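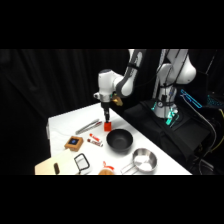

4.3 Greifpunkt einlernen und ersten Probelauf starten

Voraussetzung: Der Arm ist verschraubt, der Not-Halt geprüft (Abschnitt 2) und die Steuersoftware Monico läuft auf dem Werkstattrechner.

1. Tischfläche mit dem weißen Belag auslegen und glattstreichen. Falten verfälschen die Höhenmessung.

2. Gegenstände auflegen. Für den Anfang genügen ein kleiner Würfel und eine Schüssel als Ziel.

3. Im Menü »Fallby« die Betriebsart »Handführung« wählen. Den Arm am Handgelenk fassen und über den Würfel führen, Greifer senkrecht nach unten.

4. Greifer absenken, bis die Finger den Würfel auf halber Höhe umschließen. Position als P1 speichern.

5. Arm 150 mm anheben, P2 speichern. Anschließend über die Schüssel fahren und P3 speichern.

6. Tempo auf 17 Prozent stellen und den Ablauf starten.

Hinweis: Meldet die Steuerung Fehler 778, liegt ein Punkt außerhalb des Arbeitsraums. Den Punkt näher zum Sockel verlegen und neu speichern.

Hinweis: Beim Anheben darf der Würfel nicht rutschen. Greifkraft sonst um eine Stufe erhöhen.

VORSICHT: Quetschgefahr. Während des Laufs nicht über den Tisch greifen. Kabel am Sockel so verlegen, dass sie den Arm nicht behindern.

Weiter mit 4.4, Ablauf speichern.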